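3.2 Tabletop layout and background

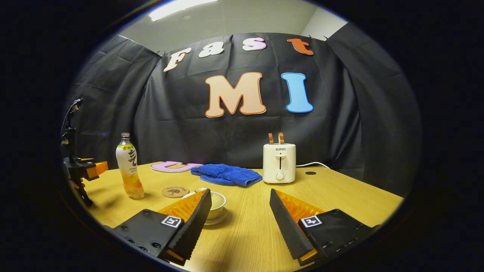 Figure 2. Breakfast layout on the wooden table, with black fabric backdrop, cut-out lettering, blue towel and two-slice toaster.

The breakfast layout was one of 6 household arrangements prepared for the study of how people judge clutter on small work surfaces. All were set out on a light wooden tabletop in front of black fabric. The fabric was chosen after a pilot in June, when participants shown the same objects against a pale wall gave less consistent answers on where the usable surface ended. Folds in the fabric were not pressed out between layouts. Wing-sze Peng examined whether creasing had any bearing on the ratings and found no pattern worth reporting.

Objects were sorted into two classes before placement. Rigid objects keep their outline when moved and can be returned to a marked position with little error. Soft objects do not, and their footprint has to be measured again each time they are handled. In Figure 2 the toaster belongs to the first class and the crumpled royal-blue towel to the second. The towel was included in preference to a folded cloth, as pilot participants tended to treat a neatly folded item as stored and a crumpled one as left behind. The towel lies to the left of the toaster in this layout; in the mirrored version the order is reversed.

The toaster is a cream-white model marked SUPOR on the front, with a single round control knob. It was shown with two slices of toasted bread standing in the slots. Bread was treated as part of the appliance for the purpose of footprint, but as a separate item in the list participants were asked to recall. This choice affects the recall scores in Section 4 and should be kept in mind when they are compared with earlier work, where food and appliance were usually scored together. The power cable was left on the table. Cables take up very little area, yet in the pilot they were named as a source of untidiness by more than 26 participants, and removing them would have made the layout less like a kitchen bench in use.

Cut-out letters served as items with no kitchen function. Those fixed to the backdrop, reading "Fast" and "MI" in Figure 2, are off the work surface and were excluded from all area measures. The lilac "U" lying on the table was counted as a surface item. Its colour and pink outline set it apart from the blue of the towel beside it, and its flat profile allowed us to test whether height contributes to perceived clutter separately from area. Letters were drawn from the Mivodum set described by Intarasuk and Panyasiri, and no attempt was made to form complete words on the table.

Each layout was rated by two groups, one asked to judge tidiness and the other to estimate how much of the surface remained free. Ratings were given on a scale with 4 labelled points. Theerawat Wongsuwan and Yupin Panyasiri coded the written comments independently, and differences were settled by discussion before the analysis.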